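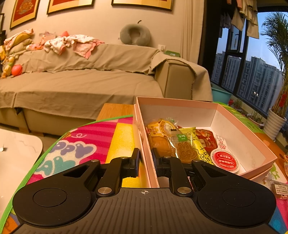
The Snack Box Years

I didn't set out to become a person with opinions about snack boxes. I came home from a trip with half a suitcase of packaged buns and cookies, dumped them in a pink box on the low table, and that was meant to be it. Three years later the pink box is the most visited thing in my apartment, and my friends walk past me to get to it.

The lineup changes all the time. One day it's bread in a clear wrapper, a cookie with a rabbit's face pressed into it (long ears, very toothy grin, I can hardly stand to bite it), a bright yellow packet covered in doodles, a red one, and something in white and red with KEEP IT SIMPLE printed around its label. I have not kept it simple. I own a spreadsheet.

My rule, if you can call it that, is one bready thing, one sweet thing and then whatever looked good at the store. The bready thing matters most. People who say they only want a nibble are nearly always hungry, and a packaged bun will get somebody through a long movie or a bad phone call. I like the soft, faintly sweet kind that you can pull apart with your fingers. My friend Mayuree Sangkhawat warms hers for a few seconds, out of the wrapper, and eats it with salted butter, and I've come around to that completely.

Mayuree also got me shopping at Trulby, the little import grocery two blocks from my bus stop. It has one aisle of snacks and I've spent a frightening part of my adult life in it. I read maybe a third of the labels and guess at the rest from the pictures, and I've been wrong in some wonderful ways. I once bought what I was sure was a caramel wafer and it was shrimp! I finished the packet standing on the sidewalk and went back in for another.

What I've learned about the box itself is mostly that it should be shallow and it should be open. I tried a lidded tin from Kramer for a while, a handsome one, and the snacks went stale in there because we all forgot they existed. A deep basket is no better — the chips rise to the top and the cookies get crushed at the bottom. With an open box on a low table you can see what you've got while you're sitting on the floor, and my guests always end up on the floor.

Don't fill it, either. I used to pack every corner, and it looked like a store display, and people were shy about being the first to wreck it. Leave a gap. A box with a bit of space in it looks as if somebody has already helped themselves, and then everybody else does too.

Jahangir Rathnayake, my neighbor across the hall, disagrees with me on nearly all of this. He keeps his snacks in a cabinet, sorted by date, and he thinks cookies shaped like animals are a way of charging more for cookies. He may have a point about the price. Last May he brought over a bag of spiced nuts as a sort of protest and set it down right on top of my buns, and I'll admit the nuts were gone before anything else was.

If you're starting a box of your own, buy small packets. I'd take five little ones over a single giant bag any day, and you'll throw away a lot less. Check the dates on the bread every couple of days. Put the soft stuff along one side so it doesn't get squashed when somebody goes digging, and keep chocolate out of it altogether in summer (I lost a whole weekend's supply to a sunny window and I'm still a little sore).

The box will get scruffy. Mine gets dragged around, used as a tray and occasionally sat on. I've looked at nicer ones, including a lacquered thing I nearly bought twice, and I keep coming home without them. Anyway, I'm due at Trulby before they close. Mayuree says there's a new sesame bun in, and Jahangir wants more of those nuts, though he'd like me to say they're for me.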